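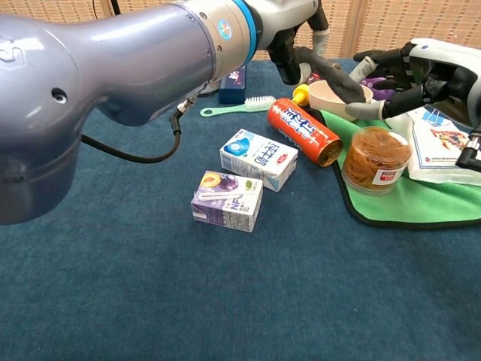

Beige bowl and white paper package.

Writing Recipes Down
Session 3 handout: Amounts, and how to say them
Tutor: Tahira Khokhar

Welcome back, everyone. I promised last time that I would put my notes on amounts into some sort of order, and these are they, a little longer than I meant them to be. Do bring them with you, as we shall be scribbling on them. If you missed Session 2, the notes on titles and opening lines are in the folder by the door and you are very welcome to a copy.

1. Where we had got to

Last time we looked at family recipes as they really come down to us: on the backs of envelopes, in the margins of parish cookery books, or simply in somebody's head. We noticed that the person who wrote the recipe was nearly always writing for herself. She knew which cup she meant. She knew what her oven did at the back left-hand corner. Our job this term is to write for a reader who has never stood in that kitchen, and amounts are where such a reader most often comes to grief.

I should say again that I am not trying to turn your grandmother into a laboratory. A good recipe can keep every bit of its voice and still tell me how much flour to use.

2. Weight or volume?

You will have your own habits here and I don't mind which you keep at home. For the written recipe, though, please give dry ingredients by weight wherever you possibly can. Flour is the great offender. Spoon it gently into a cup and level it off, and you have one amount; push the cup down into the bag and you may have a good deal more. Both cooks will swear they used a cup. Brown sugar is nearly as bad, and anything grated or chopped is worse, as it depends on how finely you did it and how firmly you pressed.

Liquids are much better behaved. Millilitres in a jug will do very nicely, provided the reader is told to put the jug on a flat surface and look at it from the side. Small amounts (baking powder, salt, spices) can stay in spoons, because few kitchen scales are happy down there. Write tsp and tbsp in full if your reader may be a beginner – I have known a perfectly sensible adult put a tablespoon of bicarbonate into a sponge, and she did not enjoy it.

One small point on spoons. A teaspoon is 5 ml and a British tablespoon is 15 ml, level unless you say otherwise. An Australian tablespoon is 20 ml, so if your recipe came from an aunt in Perth, do check.

3. The words that look like amounts

Reynaldo Rivera brought in his mother's notes for a milk pudding, which she always called Tatlı after the neighbour's word for something sweet, and he has kindly let me use them. The whole of the original reads:

"Milk, the blue pan nearly full. Rice, a handful and then another small one. Sugar until it is right. Cook it slowly. Do not go away."

I love this and I would not change a word of it for framing on a wall. As instructions it leaves us with three unknowns, and Reynaldo dealt with each of them in a different way, so it makes a helpful example.

The blue pan still exists. He filled it with water to where his mother filled it, and then tipped the water into a jug. That is by far the nicest way of finding an amount, and if you still have the vessel, please do it before the vessel gets broken.

The handfuls were his mother's, and his own hands are bigger. He asked his sister, whose hands are much the same size as their mother's were, to take her handfuls several times over on to the scales, and he used the middle of the results. He wrote 70 g, and added "a good handful and a small one" in brackets afterwards. I would encourage all of you to copy that. The figure serves the stranger and the bracket serves the family.

"Sugar until it is right" he could not measure at all, so he cooked the pudding with too little, added more by the spoonful, and stopped when his brother said it tasted like home. He then gave a starting amount and told the reader to taste near the end. Quite right too. Some things ought to be left to taste, as long as the reader is given somewhere to begin.

4. Sizes, tins and packets

Eggs: say medium or large. Onions: say small, medium or large, and for a cake or pastry filling give a weight as well.

Tins and dishes: give the width across the base, and the depth if it matters. A recipe for a 26 cm tin will overflow a smaller one or come out thick and raw in the middle. For an odd-shaped dish, tell the reader how much water it holds, and leave it there.

Packets: try very hard not to write "one packet". Manufacturers alter their packets and your recipe will outlive them. My own mother-in-law's Kekberg cake calls for "a packet of the good biscuits" and we have been arguing over it ever since. Put down the weight, and the kind of thing that was inside.

Brand names come under the same heading. If the flavour truly depends on one make, say so, and describe it too, so that a reader who cannot buy it knows what to look for in its place.

5. Order and layout

List your ingredients in the order they are used. If there are two parts to the dish, a pastry and a filling, say, give each its own little list. Where butter is wanted in both, write it in both, and never make your reader divide in the middle of a sentence.

Watch where you put the comma! "100 g walnuts, chopped" means weigh them and then chop them. "100 g chopped walnuts" means they are chopped already. With walnuts it makes no odds, but with "1 cup cream, whipped" and "1 cup whipped cream" you have two very different puddings.

Serving numbers should be the number you would feed at your own table. If your family eats heartily, say "serves 6, or 4 of us". When you scale a recipe up – to feed 12 at a christening, for instance – most things multiply happily, but go carefully with salt, chilli and strong spices, and remember that the cooking time does not simply double with the mixture.

6. Exercise for next time

Choose one recipe from your own collection in which at least one amount is vague. Copy out the original exactly, spelling mistakes and all, on the top half of a sheet. Then cook it once, with the scales out and a pencil beside you, and write down what you used as you go along. Don't trust yourself to remember afterwards, I never can.

On the bottom half of the sheet, write the ingredients list only. We shall do the method in Session 4. Swap sheets with your partner before you leave the room next time, and your partner will underline anything he or she could not go out and buy or weigh from your words alone.

If you have no family recipe to hand, I have 7 photocopied ones you may borrow, including a rather alarming aspic.

7. A few things to look at

Your own library will have old cookery books in the 641 section, and it is well worth comparing how one dish, shortbread for example, is set out in an early book and in a recent one. See when the ingredients list begins to appear separately at the head of the recipe and what the writer does with oven heat before there were dials to speak of. Please also read the first chapter of any book you cook from often. We skip those chapters terribly, and that is just where the author says what size her eggs are.

The printed collection goes to the binders in April, so final versions will be wanted before then. I shall bring the order sheet round during the tea break.

Notes revised 6 Jan 2026. T.K.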